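Refurbishing Desktop Computers for Reuse
Student Project Report
Computer Hardware and Maintenance, Prerkia Technical College

1. Background

Every year the college replaces part of its office equipment, and the old desktops go to a storage room behind the print shop. In September our group was given a set of 26 towers from that room and asked to find out how many could be put back into use and what it would cost. The machines that passed were to go to the Trumport reading center, which had asked for computers for typing and for looking things up.

The group had a budget of $110 for parts. Cleaning supplies, thermal paste and test disks came from the department. Memory and hard drives were to be taken from machines that failed, and new parts were only to be bought when nothing in the pile would fit.

2. Sorting

We gave each computer a number on masking tape and wrote down the model, the processor, the installed memory and the size of the hard drive. Machines with bent cases or missing drives were put on the lower shelf as parts donors. The rest were plugged in one at a time and we recorded what happened when the power button was pressed.

The results fell into a few groups. Some started and reached the setup screen. Some gave beep codes, mostly for memory. A few turned the fans but showed nothing on the monitor, and seven did nothing at all. Those seven had their power supplies checked with the Grolix tester before any other work was done on them.

Sorting took two lab sessions, longer than we had planned. Part of the delay was our log sheet. The first version had no column for beep codes, so people wrote them in the margin and some could not be read later. We had to test those machines again.

3. Opening and cleaning

The case was laid on its side with the board facing up. The power cord was removed first and the power button held down for a few seconds. Everyone wore a wrist strap clipped to bare metal on the case.

Dust was worst at the front intake and under the processor fan. We used a soft brush and a small vacuum on low, then canned air for the memory slots and the power supply vents. The fan blades were held still with a finger while the air was used. Old thermal paste was wiped off the processor with a lint-free cloth and alcohol.

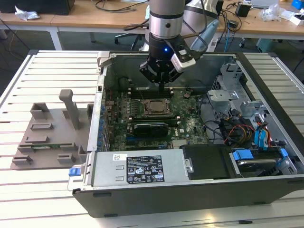 Memory was the most common fault. Modules were taken out, the contacts were cleaned with a white eraser and wiped, and each module was then tried by itself in the first slot. If the machine started, the next module was added. On boards with two banks of slots we followed the order in the service manual, since putting modules in the wrong pairs caused the same beep code as a bad module. We lost most of one afternoon before we noticed this.

Latches have to be opened all the way before a module goes in. Two latches were broken during the project, both by pressing down on a module that was not lined up with the notch.

4. Testing

A machine was counted as passed when it finished a full memory test, a surface scan of the hard drive and 2,000 read and write cycles with the Bellini test disk without an error. The disk writes its results to a text file, and a copy of this was kept with the log sheet. Drives were erased before the operating system was installed.

5. Problems

The screws from different models got mixed in the first week. After that each machine had its own paper cup with its number on it.

We also ran short of clock batteries. Many of the old ones were flat, and the machines forgot their settings when unplugged. Batteries ended up being the largest item in the budget, ahead of fans.

6. Recommendations

Another group doing this work should print the log sheet with space for beep codes and slot positions. Batteries should be tested on the first day and ordered together. The service manuals should be downloaded before the cases are opened, as the lab connection was slow in the afternoons.

The full log sheets and the parts list are in the project binder in the hardware lab.

Submitted 9 December 2003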